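J'ai repris mes bijoux en main ce mois de juin, et il était temps ! Tout vivait en vrac dans une pochette Wadero achetée pour un week-end, et chaque matin je démêlais un collier pour attraper une montre. Alors j'ai sorti le plateau gris, j'ai tout étalé sur le couvre-lit à fleurs et j'ai commencé le tri – les perles d'un côté, les bracelets bruns et les élastiques de l'autre.
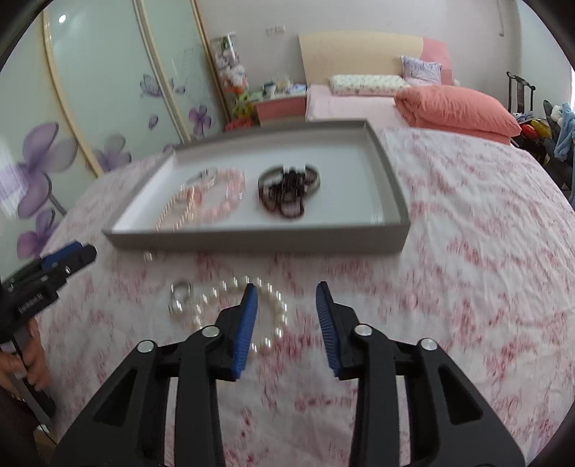

Uter me répond en commentaire que les perles ne devraient jamais toucher une montre en métal, ça les raye, et qu'il vaut mieux les enfiler sur un rouleau de tissu. Bon. J'ai essayé le rouleau, j'ai tenu 2 jours. Je préfère un plateau ouvert, où je vois ce que j'ai (sinon je porte toujours la même chose).

Côté budget, la boîte à compartiments de chez Clirkari me faisait de l'œil, mais à 53 euros, non merci. La mienne est toute simple, blanche à l'intérieur, et elle suffit largement.

Pour les bracelets, j'ai fini par faire deux petits tas : le jonc argenté avec les rose pâle et pêche, puis les perles blanches avec le brun. Je garde un coin libre, on ne sait jamais, les brocantes d'été arrivent !
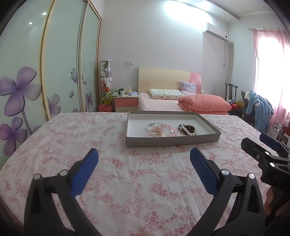
*Club Rangement & Jolies Choses – les pages des membres*

Prochaine étape, les boucles d'oreilles, dont la moitié sont orphelines. Si vous avez une astuce pour les fermoirs qui noircissent, je prends.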